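budget season update from the smallest automation lab in the building. we asked for two new arms. we have been invited to "explore what the current arms can become." thread

Current inventory: two arms, three working grippers, and a spare gripper that lives in a drawer and is listed on the asset sheet as "available." It's available the way my gym membership is available.

The quote from Trilska came in on Wednesday. The arm price was fine. Then you scroll. Mounting plate, cable kit, "commissioning," and a line called "handling" for 1,292 dollars. I've handled things my whole life for a lot less.

Storilov is cheaper up front but the fingertips are a consumable. We go through fingertips like a toddler goes through socks. I put 49 of them in the yearly plan and purchasing wrote back asking if that was a typo. It was low.

Asked both vendors for lead time. Trilska: 17 weeks. Storilov: "it depends." On what? "On the order." Great, thanks, penciling that in.

If you're planning one of these, some free advice from a person who got it wrong last year: budget the fingers separately from the gripper. Different line, different approval, different year of your life.

Also budget for cloth. Everyone plans for the robot and then somebody buys one pack of towels with their own card and never gets paid back. (It was me. The form wants a part number. It's a towel.)

Cloth is the whole reason for the request, by the way. Boxes we could do with the old setup until retirement. Fabric folds over itself, hides its own corners, and makes a fingertip spec sheet look like wishful thinking.

Gosselin offered us a refurb with 5 years of service included. Read the service terms. Grippers excluded. Cables excluded. I think they come out and look at the base with you.

Nidside does leasing, and I was ready to hate it, but the math is close if you expect to swap hardware before year three – and we always swap hardware before year three. Going in as option B.

Final request is due before the end of May. One arm, a box of fingertips, a real line for fabric, and no drawer gripper.
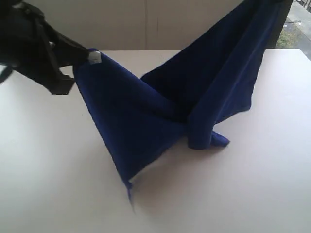 Option C is we keep what we have and I learn to write "explore" in a report with a straight face. Will post the verdict when finance gets back to me, so set a reminder for fall.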